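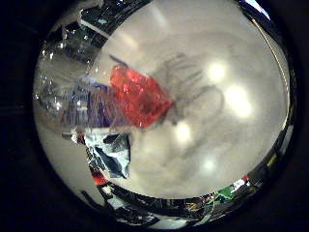 Trastemthorpe, April

Part 2: Setting up your Fenton dehumidifier

Right, you've got it home and up the stairs (well done, mine nearly had me over on the landing). Before you plug anything in, let it stand upright for 2 hours. If it travelled on its side in the car, leave it overnight.

1. Pick your spot. I keep mine on the landing with the bedroom doors open, and it does the whole upstairs. Leave 40 cm clear at the back and don't push it up against curtains.

2. Slide the tank out and look inside. There's a strip of tape holding the float down, and if you leave it on, the full light won't ever come on. Ask me how I know! Peel it off and check the float bobs freely.

3. Push the tank back until it clicks. It needs a firmer shove than you'd think.

4. Plug straight into the wall.

CAUTION: No extension leads, please, and no multi-way adaptors. Mine draws 295 watts on the normal setting, and it's running for hours while you're asleep.

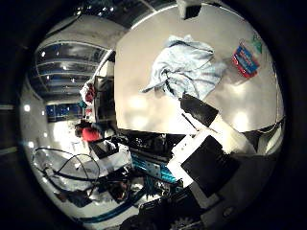

5. Turn the dial to the middle and leave it alone for the first day. I know it's tempting to whack it up to full, but you'll only be emptying the tank every five minutes and wondering why the room's so noisy.

6. After that, nudge it down a notch at a time until the windows stay clear in the morning. In our house in Dimbridge that was just below the middle, and here it's a touch higher (stone walls, what can you do).

NOTE: The air coming out feels warm. That's normal. If it's blowing but the tank's still dry after a full day, check the room isn't too cold, then have a look at the filter.

Drying washing

Shut the door and the window, put the airer a good stride away and switch to the laundry setting. A full load takes mine roughly 26 hours if there are jeans in it, much less for shirts. Turn the thick things over halfway through.

Using the hose

The Henriques hose kit fits the outlet at the back, though you have to pull the rubber bung out first. Keep the hose running downhill all the way to the drain, with no loops, or the water backs up into the tank. Cleaning the filter is in Part 3.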